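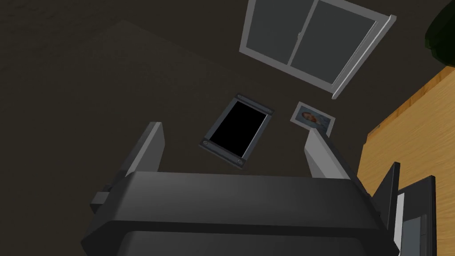 I have been watching Bonance since the very first series, so when Rarkatent announced that they were opening the studio at Nolwood to the public for a day, I had my name down before I'd finished my cup of tea. If you don't follow it, Bonance is the long-running family drama with the boarding house and the endless weddings, and I know it isn't fashionable, but I love it dearly. What I wanted most was to stand in the boarding house kitchen. You get so used to a room on the telly that you forget its windows have to look out on something. A window like the one up there, with its thick pale grey frame and two flat dark grey panes and no view through either of them, is very much what you meet when you're standing on a set, and it gave me a funny little turn when I leaned over the sink to look for the garden!

Anyway, I'm getting ahead of myself. The open day was on 3 March 2020, a Tuesday, and I took the day off work for it (my manager is a Bonance watcher too, so no trouble there). The bus drops you at the bottom of Farkas Road and it's a fair walk up the hill, so wear proper shoes if they do it again. We went round in groups of 40, each with a guide in a purple Rarkatent vest. Ours had worked in wardrobe for years and was happy to talk, and the tour ran well over time, which suited me beautifully.

Wardrobe was our first stop and my favourite. They have 3,485 pieces catalogued, all on rails by character and then by colour, and every one has a little cloth tag sewn inside saying which episode it was worn in. I found the green coat from the railway station farewell and had to have a moment. It's much smaller than you'd think. The wedding dresses have a cupboard to themselves, and our guide told us one of them has been down the aisle three times on different brides, with new sleeves each time. I've been back through my old recordings and I'm fairly sure I've spotted two of the three.

From there it was across the yard to the main stage, where the kitchen, the front hall and the upstairs landing are all built side by side on the same floor. There is no upstairs! The staircase has six steps and stops at a platform, and whoever is storming off to bed has to wait there quietly until somebody calls cut. The kitchen taps don't run either, though the kettle does work, and the biscuits in the tin were real (I asked first).

Lunch was a sausage roll and a slice in the canteen for the price you'd expect, and there was a queue of more than 50 people for the gift table, so I gave up on the tea towel. The question session afterwards was a bit short and the microphone kept dropping out. Somebody asked whether the hotel fire storyline was coming back and got a very careful non-answer, so make of that what you will.

The new series starts in May. I've asked Rarkatent whether they'll be posting out the tea towels, and I'll put a note in the comments when I hear back.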